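Workik slatted floor rack with fabric cover, product code 74

The Workik is an open rack for hallway, pantry or kitchen floors. It consists of corner posts joined by horizontal slats, with open gaps on each side so that dust falls through to the floor and can be swept out. The cover is sold separately under the Moromen name and is supplied as a plain cloth without fasteners.

## Placement

Set the rack on a hard, level floor. Tile, stone and sealed concrete are suitable. On glossy tile, fit the felt pads supplied in the bag of hardware. The rack can stand against base cabinets provided the doors and drawers behind it are not in daily use. Keep power cords clear of the posts. 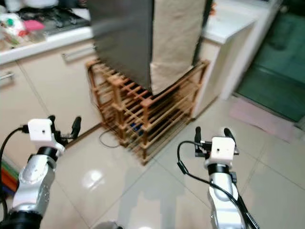

## Cover

The Moromen cover is laid over the top tier and left to hang. It has no front or back. Shake it out before laying it, then pull the hanging edge down by hand until both sides are even. Creases from packing drop out after a few days of use, or can be pressed on a low setting with the cloth off the rack.

Wash cold, line dry. Do not bleach. Lay the cover back on the rack only when fully dry, as damp cloth can mark the finish on the slats.

## Load and assembly

- Maximum load per tier: 3 kg, evenly spread
- Assembly time: nearly 400 seconds with 2 people
- Tools: hex key (included)

Tighten the post screws by hand first, square the rack on the floor, then finish with the key. Retighten after the first month.

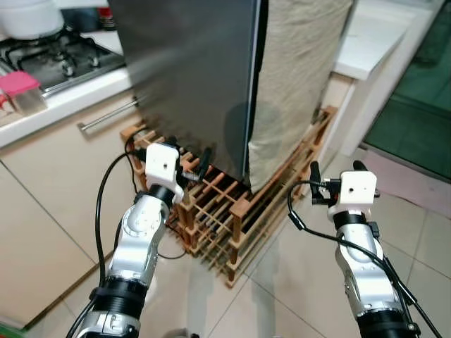 Slats are replaceable one at a time. Loosen the two posts on the side concerned, draw the old slat out and seat the new one fully in its socket before tightening. Wipe the wood with a barely damp cloth and dry it along the grain. Solvent cleaners will strip the finish.

## Spares

Replacement slats, screws and felt pads are stocked by Dudek. Covers are ordered through Zasitz. Quote product code 74 in both cases. Slats from the earlier version have a shorter tenon and do not fit.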